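Section 5: Preparing the Storage Bin

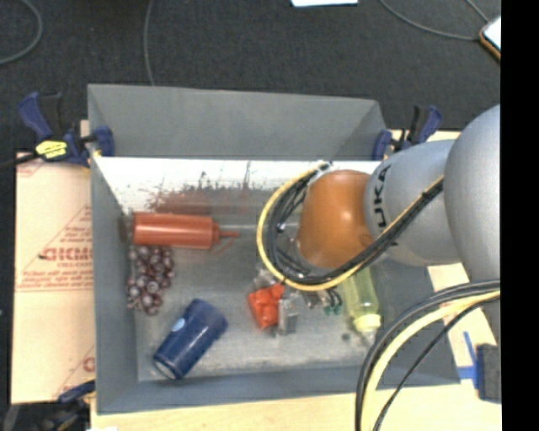

The bin should be prepared before any item is placed in it. Staff at Cundcombe and Hedurton follow the same procedure.

1. Place the bin open side up on a level tabletop.
2. Remove all remaining items, including bottles, and set them aside upright.
3. Wipe the floor of the bin first, then the four walls, using a damp cloth.
4. Treat smears and specks with mild soap. Leave the soap for 2 minutes and wipe it away.
5. Dry all inner surfaces and return the items.

Note: Scuffs and faint streaks on the floor of the bin do not affect its use and need not be reported.

Caution: Do not use scouring pads or bleach. Do not lift a filled bin by one wall.

Cracked bins must be withdrawn and entered on form 27. Completed forms are sent to Lucienne Lefèvre, Stores Office, by noon each Wednesday.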